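Diary > Foster Dogs > Entries

Print this page | E-mail this page

14 February 2024

Neves, day three. Weight unchanged on the kitchen scale. He took the morning ration in two portions, the second only after I left the room. Kibble soaked for ten minutes in warm water goes down better than dry. Stool firm. No vomiting since intake.

The left ear is still pink inside. Drops given at seven, next at seven tonight. He holds still if I stand behind him and lift the flap from above. Approaching from the front gets a head turn and, once, a lip. Logged it on the behavior sheet as mild avoidance, no contact.

Sofia Amaral called from the Talterley shelter before lunch. The chip is registered, but the phone number on it is out of service and the address is an old one. She has sent a letter. The holding period continues until there is an answer or it runs out, and he can't be listed before then. I asked whether the neuter could be booked in the meantime. It can't.

Typed up the feeding and medication notes after that and sent them to her. The form still has no field for ear treatment, so it went under "other" again.

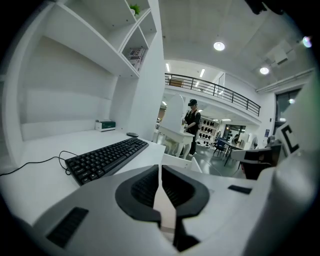 The desk, with the keyboard at its usual angle.

Walked him at two, the short loop past the Sevlow turnoff. Harness on the middle setting, double leash. He pulled for the first stretch and then settled to the left side without being asked, so somebody has trained him at some point. Two bikes passed with no reaction. A delivery van stopped near us and he went flat to the ground. I waited, said nothing, and he got up on his own after the engine cut out. Will try the same road tomorrow at a quieter hour.

Benedita Brandão has offered to take him for a weekend if the holding period drags on. She has one resident dog, Ceten, an older female, spayed, steady with males. They would need to meet on neutral ground first – the field behind her place would do. Not before the ear clears up.

Evening: drops given, no lip this time. Crate door left open. He is asleep half in and half out of it.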